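4.2 Career paths into fitness work

We were glad to find that the people who answered our survey had so much to say about how they came to the job, and we have tried to keep their answers whole where we could. Of the 300 instructors in the Skivine sample, only 17 had planned on fitness work when they left high school. Many of the others had started out in retail, farm work or child care, and came to a gym first as members.
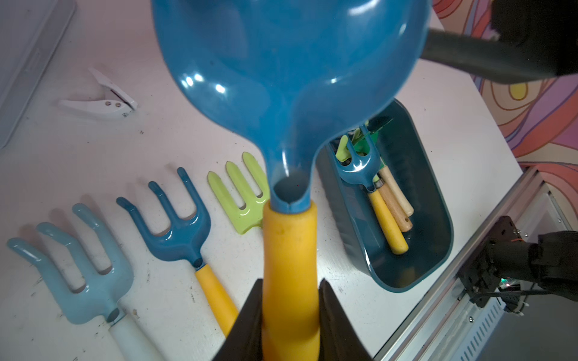
Figure 3. Child-sized garden trowel, blue scoop and yellow handle.

The Berhe group was a little different, and we spent a good deal of time talking it over among ourselves. Instructors there tended to be older when they took their first certificate, often with 20 years in another line of work behind them, and they spoke warmly of night classes at the community college. We return to the cost of those classes in Section 5, where the Gavero figures are also given.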